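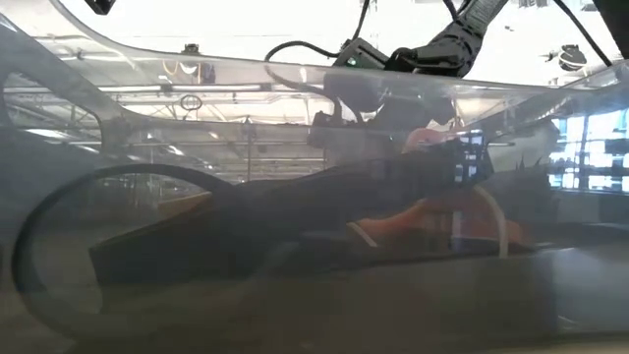 Clear Bins, Flerbridge Store

README for the bin folder

Last updated: August 20, 2026
Kept by: Mirsad Hodžić

What is in the folder

This folder covers the large clear plastic bins used for sorting and holding small goods at the Flerbridge store. It has 1,343 pictures, of which 1,092 have been checked and given labels. The rest are in the subfolder called unchecked and should be left there until they have been gone through.

The bins are see-through with a slight smoky tint and a thick moulded rim. The walls are curved, so straight things behind them, such as ceiling lights and beams, often look bent or washed out. Labels were written with that in mind.

Folders

bins_clear - the checked pictures
unchecked - not yet labelled
labels.csv - one row per picture
notes.txt - changes since April

Columns in labels.csv

name: file name without the ending
bin_type: clear, white or grey
rim: full, part or none, going by how much of the rim shows
view: over the top or through the wall
glare: low, medium or high
contents: free text, left blank if nothing inside can be made out

How the labels were done

One person labelled each picture and a second person read the row afterwards. Where the two did not agree, the row was changed to the more general word. A shape seen through a tinted wall is often too soft to name, and in those cases the contents column says "unclear". Please do not replace "unclear" with a guess.

Glare was judged by eye. Strip lights make most of it, and it tends to gather along the rim, where the plastic is thickest. Small specks of reflected light on the wall count as low unless they hide something.

Bin sources

The clear bins came from Kultico in two orders. The white and grey ones are older and came from Dervishi. Both kinds are stacked by the loading door when empty, rim down. Stock pictures from Fotolia were looked at early on and left out.

Known problems

Rows 500 to 780 were labelled before the view column was added. They have been filled in since, but only read once.
Scratches and tint are hard to tell apart in pictures taken through two walls - there is no column for either.
Some bins were wiped down between sessions and some were not. This was not written down.

Changes

Send corrections to Mirsad with the file name and the column. Do not edit labels.csv directly.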